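Ticket 104: arm stops short of table rim, reports grip OK
Opened by: Satish Srivastava
Tuesday, October 6, 2020
Status: reopened

Reopening this. It was closed as "calibration drift, fixed" and I don't buy it. I ran the Cadis routine again this morning with the new calibration file loaded. The fingers closed under the rim of the round wooden object, the log said "object held," and the lift step started with nothing held. Same as before.

Drift should get worse over a shift. Out of 50 runs I got 13 false grips, and they were scattered from first to last. Restarting the controller made no difference. Neither did dropping the speed to 600 on the Kuneo panel, which support swore by in February.

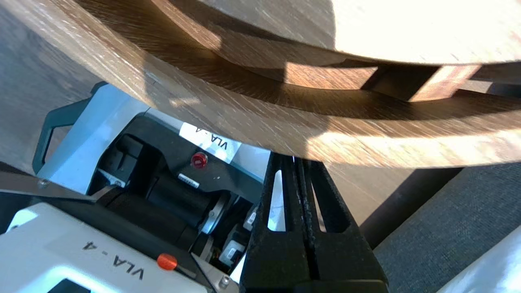

My guess is the grip check. It looks at motor current only, and when the two fingers press on each other the current goes up just like it would on a real part. Pal support says the check also uses finger position. If so, I'd like to see where, as I can't find a position value anywhere in the log.

Safety note: after a false grip the arm swings through the full lift path. I hit the stop twice. Please don't run this routine unattended until someone shows me a real fix. "Could not reproduce" is not one.

Next: log finger gap on every close, set a minimum, rerun.

Comments (3)

Aarti Solanki: Did you check the Fotau cable? A bad one gave us weird current readings.

Satish Srivastava: Swapped it. Same result.

Aarti Solanki: OK, then I'm with you on the grip check. Leaving this open.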